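The Long Way Around to a Loaf of Bread

My grandmother kept her sourdough starter in a jam jar with a saucer on top, and she talked to it the way other people talk to a cat. I thought of that jar all through the drive up to Trarstead, where Ivana Herrera runs a bread school out of the house she grew up in, and where I had signed up, after years of baking bricks, to find out what I was doing wrong.

The school is simply called Herrera, after her mother as much as herself. There were 5 of us around the table that June morning, still a little shy of each other at seven o'clock, and before we had touched any flour she made us sit down and eat. Toast, butter, a bowl of apricots. "You can't learn what you haven't tasted," she told us, and then she went off to answer the phone and left us to it for a good long while, so we ate most of the apricots and got to know one another.

Sorcha Costello had come because her husband was told to cut down on salt and she couldn't stand the bread she was buying him. Fermín Cabral had been a mail carrier until last fall and wanted something to do with his mornings. He had already read three books on fermentation and had opinions about all of them, which he shared generously, and I liked him right away. 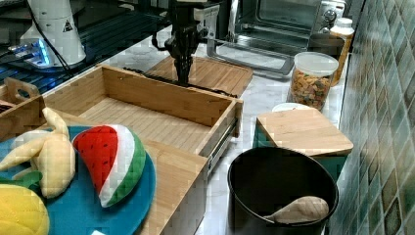
Bamboo on the counter: a cutting board behind an open drawer-style box.

What surprised me most was how little kneading there was. I had always gone at my dough like a woman with a grudge, twenty minutes at a stretch, until my wrists ached. Ivana had us stir the flour and water together with one hand, cover the bowl with a plate, and go outside. We walked down to the creek and back. By the time we returned the dough had pulled itself together into something smooth and stretchy, and all we had to do was fold it over on itself a few times, like tucking in a blanket, and leave it alone again.

Most of bread, I am sorry to say, is leaving it alone. I am not good at this. I poke, I peek, I lift the towel. Ivana's sister-in-law, Constanza Garrido, who came by around lunch with soup and stayed all afternoon, caught me at it twice and finally gave me a basket of beans to shell so my hands would be busy.

The flour comes from Tindier, a small mill across the valley that grinds a local wheat called Plama. It's a thirsty, tawny sort of wheat, and it smells like a barn in the best possible way. Javiera Gallardo has been milling it for 8 years now, and she sells most of what she makes to people who drive up and knock. I bought two bags on my way home and wish I had bought four — my neighbors have since discovered it.

We didn't cut into our loaves until evening. Mine had a crack down one side like a dry riverbed and a crumb that Fermín kindly called rustic. I ate three slices standing up, with too much butter, and wrapped the rest in a towel for the drive.

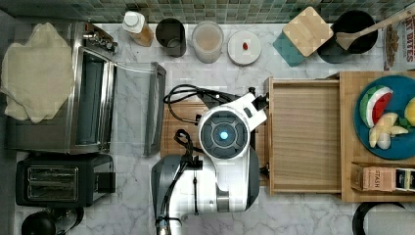 How do I know when my dough has risen enough to bake?
Press it gently with a floured finger. If the dent springs back right away, give it more time; if it fills in slowly and leaves a small dimple, the loaf is ready for the oven.

I have baked every week since. The jar lives on my windowsill, with a saucer on top, and some mornings I catch myself saying hello to it.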